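Skonura washbasin with side shelf — four months in

I put off writing this until we'd lived with the basin for a proper stretch, as I've been caught out before by gushing over something in its first week. We bought ours from Ploltwood for 300, fitting extra, to replace a tiny pedestal thing that came with the house and had nowhere to stand so much as a bar of soap. What sold me was the flat part on the right, all one piece with the bowl, and I'm happy to say I love it just as much now as I did in February!

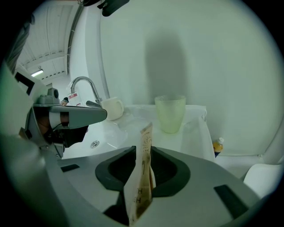

The Skonura with its tall tap, and the mug in its usual spot.

Cleaning is easy enough. A damp cloth with a drop of washing-up liquid does the lot, though the bit of ledge behind the tap is narrow and I have to go in with an old flannel wrapped round one finger (my mother's method, and still the best). Do rinse well afterwards — white shows every smear.

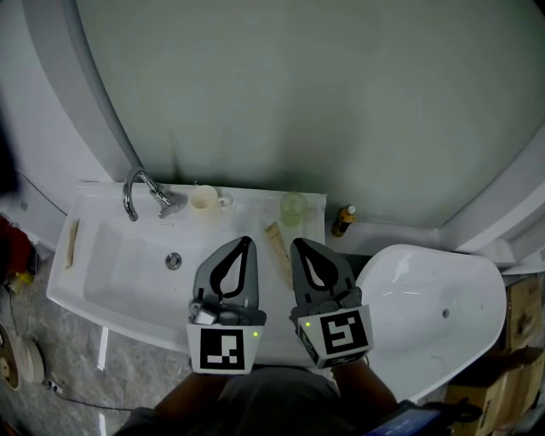 Space was my main worry, as our bathroom is small and the toilet sits close by on the right. I needn't have fretted. The back ledge takes a cream mug and a pale green cup with the toothpaste lying in front of them, and you can still wash your face without knocking anything over. My one grumble is the waste, which arrived with a perished washer. Ifeanyi Tamuno at Ploltwood posted another the same afternoon, bless him.

The tap came separately, a Gowda at 107. It's tall enough to fill a jug under, and the single lever is kind to stiff hands.

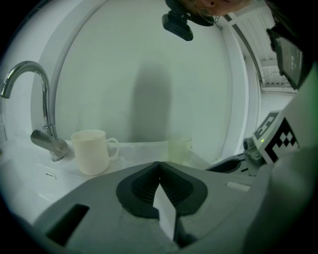 Can you fit it yourself?
With a helper, and if your pipes are already in the right place. Ours weren't, so Sreekumar Poduval did it for 200.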